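New fingertips day for the gripper!

I've been putting this off for weeks, and the evening I finally spent on it was the most fun I've had with this arm since April started. The green tips on there now have done 203 runs at the toaster oven door, and the inner edges are chipped right down to a paler layer.
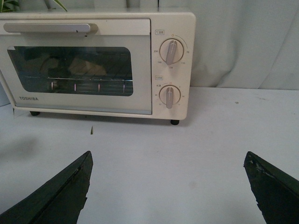 Swapping them is easy (2 screws a side), but then you have to redo the open and close limits, and I always do that 5 times over before I trust the numbers. The next pair is already printing, a bit thicker at the tip. I'm hoping for 2,000 runs out of those!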